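Subject: Re: [clarkness-shop] gripper keeps dropping stuff
List: clarkness-shop

In April, a list member wrote:
> Are you still fighting with the Flustach board? Mine twitches
> every time the fingers close, and anything shiny and plastic
> squirts right out. What are you using on the fingertips, and
> what speed are you closing at?

Oh yes, still fighting, but I'm winning a little! The twitch was my power supply. I had the servos and the board sharing one feed, and when the fingers closed the voltage sagged and the board freaked out. I gave the servos their own supply and put a 1000 uF cap across it (mind the polarity, ask me how I know) and it's been calm ever since.

For the fingertips I'd go with something soft and grippy and skip the bare metal completely. My first try was plain metal and the toy fruit shot across the bench like a bar of soap.

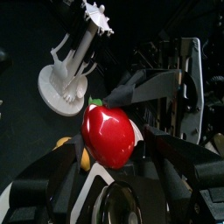 As for speed, I close in 2 stages now. Fast until the current starts to climb, then I drop way down and creep in until it hits the limit. The Coman driver lets you set that limit per finger, so do it one at a time - I set them all together once and spent a whole evening chasing a bug that was just one stiff joint.

My encoder gives 4000 counts per turn and I was only reading every fourth one because of a typo in my config. So check yours before you tear anything apart!

I'll put my settings file in the Bilura folder tonight after 4, once I've cleaned out the swear words in the comments. Does anybody have a spare wrist bearing, by the way? Mine is getting crunchy and I'd rather not order just one.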